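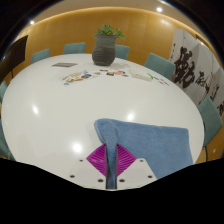 I have wiped tables for money, on and off, since I was nineteen, and until this June it had not occurred to me that there was more than one way to do it. Then Wedton, who manage our building and a few others across town, decided that the cleaning crew would be teaching a robot, and I learned that I have a style.

My style is to fold the cloth once, start at the far side and come home in long strokes. Beverley Dawber goes in circles. Jordan Furnival goes in whatever direction he happens to be walking. All of this is now on record, because for part of each shift we don't hold the cloth. We hold the gripper, and the gripper holds the cloth, and somewhere in an office people look at the results and have opinions about Jordan.

The meeting room is my regular spot. Big white oval table, teal chairs, the folding screen with the calligraphy on it, and a potted plant that I have grown to resent because it always has to be gone around. A glossy white table is a terrible thing to clean under ceiling lights. You can't tell a smear from a reflection, and I've scrubbed at a light bulb more than once. I'm told the robot will have the same trouble, and I was more pleased about that than I should have been.

What changes for us? So far, the pay slip by a little and the conversation by a lot. We used to talk about knees and bus routes. Now Terence Marsden, our supervisor, says "grasp" and "attempt" over his sandwich. He wants 30 attempts from each of us per shift. I got to 23 last Thursday and he looked at me as if I'd dropped a baby.

The question everybody asks (my sister asks it weekly) is whether we're training our own replacement. Sheila Treloar put it to the man from Wedton directly. He said the machine would "free us up for higher-value tasks." Sheila asked which ones. He said he'd get back to her – that was in the summer, and she still checks her email in front of him when he visits.

Meanwhile my wrist aches in a new place and I've started folding towels at home with two fingers.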